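Kordale Garment Handling Group
Equipment planning meeting, December
Minutes taken by Graziella Pagano

Start 2:10 p.m. Apologies from the Bivcombe office, who sent their comments in writing.

1. Minutes of the last meeting
Accepted with one fix: the spare cable order was Zuccaro's, and it has been paid.

2. Hand-held grippers
Graziella reported on the folding work, and it was a pleasure to have good news to start with! People are picking up the two-handed technique quickly, and several have asked for longer sessions. The group wants a second pair of grippers so that two tables can run side by side. Zuccaro has quoted $2000 for a matched pair with top plates and cables. Everyone liked the quote. Bivcombe asked in their comments whether a single gripper could be bought as a spare first. After some back and forth the meeting preferred the pair, with the spare to be looked at again in spring.

AGREED: order one pair from Zuccaro. Graziella to place it.

3. Tables and boards
The white boards are doing very well under dark fabric, and the people reviewing the recordings are delighted with how clearly the edges of the cloth show up. Rikholm can supply a second table and board for $800, delivery included. The aluminum rails would be a separate order and we still have no price for them. There was a long discussion of whether the new station should have rails at all. Left open.
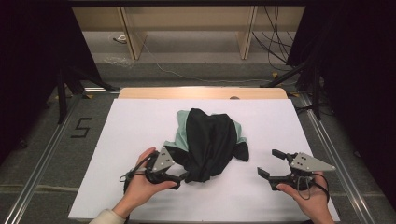

Station 5, black and green garment in a loose pile between the grippers.

AGREED: table and board from Rikholm. Graziella to get a rail price before the next meeting.

4. Garments
We have 22 garments in the bins and 21 of them are fit to use (one has a split seam). The mixed-color pieces are the favorites by a long way, and the group would love more of them, plus a few heavier fabrics. No budget line needed yet; Bivcombe has offered a box.

5. Robot arms
A first look only. Bivcombe would like us to plan for two arms next year and is very keen, as are we. Questions to settle before asking for quotes: reach across the board, whether the arms can take the same jaws as the hand-held grippers, and floor space. Cable routing came up too. Graziella will draft a one-page list of needs and send it round.

6. Any other business
More floor tape wanted. Approved on the spot.

Closed 3:25 p.m. Next meeting in the new year, same room.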